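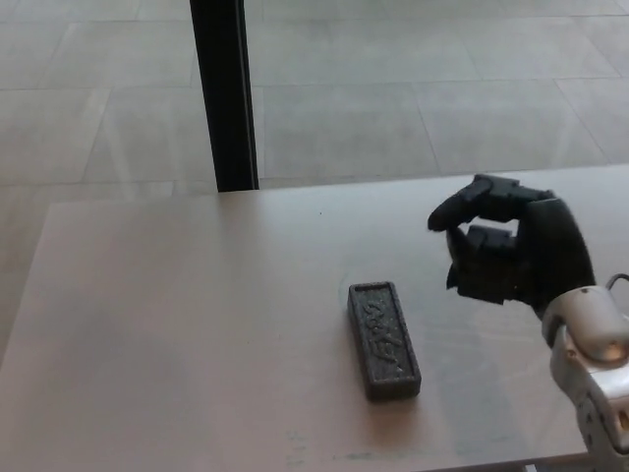

The planner had been thinking for five seconds, which was three more than Pilar Zúñiga allowed it, and so she did what she always did and went to look at the kettle.

"It isn't stuck," Zlatko called after her, without turning from his screen. "It's considering."

"It was considering yesterday," she said. "It considered all the way to lunch."

They had been at Nanddale since the spring, the two of them and a rack of computers that hummed a flat, tired note whenever the trajectory optimizer woke up, and by August they had come to speak of the software the way people speak of a grandfather who won't wear his hearing aid. It had its moods. It liked the morning better than the afternoon, and Zlatko blamed the sun for this and Pilar blamed Zlatko, who tended to change the perception code after he had eaten. The people at Civton who were paying for it all wanted one thing by the end of the month, and it sounded so small when you said it out loud: pick up the block, whichever way it happened to be lying, and don't knock it about first.

The block itself was a lumpy gray thing with a rim and curly raised writing across the top. Pilar read it as ENJOY, and Zlatko, who had stared at it far longer than she had, had stopped reading it at all. To him it was a long axis and a short axis and a great deal of trouble. The speckled surface made the depth estimate shiver, and every time the estimate shivered the grasp candidates shuffled themselves like nervous cousins lining up for a wedding photograph, and the planner, being polite, started over to give each of them a fair hearing.

"How many is it looking at?" Pilar asked, coming back with two mugs.

He scrolled. "1,383."

"For one block!"

"Well, most of them are nearly the same grasp," he said, and then he stopped with the mug halfway to his mouth, and she knew that stop. She had seen it once in the old Baumgart office, when he found the sign error that had cost them a winter, and she sat down very quietly beside him and let him have his silence.

"They're the same grasp," he said again, slower. "It throws the whole list away every time the pose wiggles. It never remembers what it liked."

"So let it remember," said Pilar, as gently as she would have said it to a child with a lost mitten.

It took him 60 lines, and she took out 2 of them while he grumbled. The new piece held on to its favorite and gave it up only for something clearly better — Pilar picked the margin, because she was the more stubborn of the pair and felt she understood the problem from the inside. They named the branch Cedex, after nothing at all, and she leaned across him and pressed the key to start the run.

On the screen the green outline settled over the block, trembled, and stayed. The hum from the rack rose and fell away again almost at once. Across the table the fingers were waiting, open and curled, and Zlatko found he had taken hold of her sleeve.

"Plan found," Pilar read from the log, and she put down her tea.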